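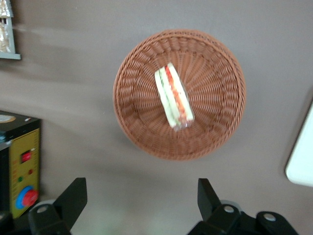

Newsletter, Issue 108, page 2

Kodcombe sets out equipment plan for packed-lunch handling

The Kodcombe catering service has published its equipment plan for the coming year, with automated handling of wrapped food as the largest single item. The plan was approved in March and covers the purchase of two robot arms, the grippers to go with them, and the changes to benches and power supply that the new equipment will require.

The arms are intended for the cold preparation room, where sandwiches are made up, wrapped and placed into baskets and trays for delivery to the reading rooms and the day centre. On the heaviest day recorded last term the room sent out 1515 wrapped items. Most of the lifting and placing is done by hand between six and nine in the morning, and the service has had difficulty filling early shifts for two winters running.

Treasa Geraghty, head of catering, told staff at a briefing on Wednesday that the purchase would not reduce the number of permanent posts. "The money comes from the equipment budget and from what we have been paying for agency cover," she said. "We are asking for help with the dullest part of the morning. The making, the checking and the serving stay with our own people."

Two suppliers were invited to quote. Simov offered a complete station with its own bench and guarding, to be installed over a weekend. Kasprzak offered the arms and grippers alone, leaving the bench work to the estates team. The service has chosen the Kasprzak offer, mainly on grounds of cost, but has kept back part of the budget in case the existing benches prove unsuitable. The quotation from Simov remains open until the end of the summer.

Much of the discussion before approval concerned the grippers. A two-fingered gripper is cheaper to buy and simpler to clean than a suction head, and replacement fingers can be kept in stores. Wrapped sandwiches are nevertheless an awkward load. A triangular wedge in clear film has one narrow end and one broad one, the filling gives under pressure, and the spare wrap gathers at one end where it may catch. Woven baskets add a further difficulty, as a thick braided rim stands above the food and the fingers must come down inside it. The plan therefore includes a separate line for softer finger covers, to be bought only if bench work shows that they are needed.

The service also considered replacing its round wicker baskets with flat trays, which would make the task easier for a machine. Visitors to the day centre were asked for their views and most preferred the baskets. They will be retained for table service, and trays will be used for bulk deliveries.

Jalen Dunleavy, who manages equipment planning across the Kodcombe sites, said that departments often underestimate the costs that fall outside the main quotation. "The arm is the figure everybody looks at," he said. "You also have to pay for somewhere to stand it, a stop button within reach of whoever is working there, spare parts, training, and the hours spent teaching it the job. If those are left out, the equipment ends up under a dust sheet."

Under the plan, each station will have an emergency stop on the bench itself, placed so that it can be reached without leaning across the working area. Power switches and indicator lights are to face the member of staff. The estates team has asked that nothing other than food containers and the controls be kept on the benches once the stations are in regular use, and that cables be run behind the bench.

Software for the stations will be taken from Zendel under a yearly agreement, which will be charged to running costs and not to the equipment budget. Departments should note this when preparing their own returns. The finance office has reminded managers that any agreement renewed yearly must appear in the forecast for every year in which the equipment is expected to remain in service — including years in which it is used only lightly.

Delivery of the first arm is expected before the autumn term. The second will be ordered once the first has completed a full month of morning shifts. Measures to be reported include the number of items placed each morning, the number dropped or damaged, and the staff time spent clearing faults. Items touched by a gripper during setting up will not be served.

Training will be offered to all members of the cold preparation team, in paid time, in sessions of no more than half a day. Attendance will be arranged through shift leaders. Staff who do not wish to work at the new stations may ask to remain on hand packing, and such requests will be granted wherever the rota allows.

Other departments considering similar equipment are asked to speak to Mr Dunleavy before approaching suppliers. A shared order for grippers and spare fingers may be possible if requests are received early enough, and the estates team would prefer to survey all the affected rooms in a single visit. The full plan, with the schedule of costs, may be read at the catering office during working hours.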